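Week 3: Shadows and where to put them

Hello again, and well done to everyone who made it up the hill to Bilcombe in that rain. These are my notes from the evening class, tidied up a bit, with the bits I forgot to say put back in.

Why we start with shade

Most of you draw the outline first and then panic about the shading. I did this for years! Try it the other way round. Squint at the thing until the detail goes, find the darkest patch, and put that down first with the side of a soft pencil. Ewan Gourlay tried it on his teapot and I think he was a bit cross at how well it came out.

Colour inside a shadow

Please stop reaching for black. A shadow on a red apple is mostly a darker red, and black will just make it look bruised (Povilas Navickas, I'm looking at your pears). Mix your colour a touch deeper, lay it on thin, wait, then go again. I usually need 2 coats, and 3 if the paper is cheap.

Round things

The dark doesn't stop at a line on a ball or a bulb, it creeps round. Keep your brush damp at the join and let the two tones run into each other. On a plain blue shape you'd go from a bright blue across the upper and middle part down to navy at the lower sides, and leave the stem for later.

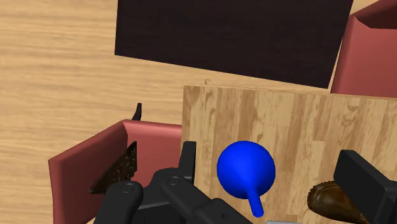 For next week

Bring one round object from home, nothing shiny if you can help it, and a sheet of the Darnivwood paper from the cupboard. Read page 222 of the course book, just the part on edges. We're in the back room again, so come in by the side door.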